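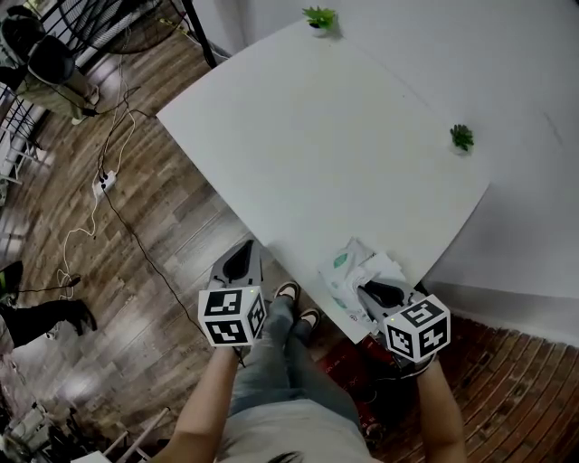

Thread: Succulents stretching on a north side, worth a grow light?

avstead_mike
I have two small succulents in white pots on a white table. They were compact when I bought them in July. Now the new growth is leaning toward the window and the gaps between leaves are getting longer. The window faces north. Would a cheap clip-on lamp fix it or do I need to move them?

pottingbench
Move them first. A north window is not enough for most succulents. If you have an east or south sill, use that. The stretched part won't shrink back, but the new leaves should come in tighter.

Erdal Çınar
I disagree about moving them. I'm in Herkberg and my south sill burned two plants in a week. They had been inside a shop for months and couldn't take it. I use a lamp now, twelve hours a day, and they look better than they ever did on the sill.

pottingbench
They burned from going straight into full sun. You have to do it in stages. An hour or two the first few days, then more. A lamp is fine but it's one more thing plugged in.

avstead_mike
The only south window I have is over a radiator. How far above the plants do you hang the lamp?

Erdal Çınar
Mine is ten inches up. I started at sixteen and they kept stretching. It's an Astum, the small one with the gooseneck. The clamp is weak but the light is good.

lowwater53
How often are you watering? Low light plus regular water will stretch them faster than low light alone. I water mine every three weeks in winter and skip it if the leaves are still firm.

avstead_mike
Once a week, a little each time.

lowwater53
Too often for a north window. Soak the pot, let it drain, and then leave it alone until the soil is dry all the way down. Check whether those pots have a hole in the bottom. Mine came in cover pots with no hole and I lost one to rot before I looked.

pottingbench
Agree with that. I still say try the sill over the radiator before you spend money. Put a tile under the pots.

Erdal Çınar
Over a radiator they get dry heat all night and four hours of weak sun in winter. I wouldn't.

avstead_mike
Ordered the lamp. Will cut back on the water too. Should I cut off the stretched tops now or wait for spring?

lowwater53
Wait for spring.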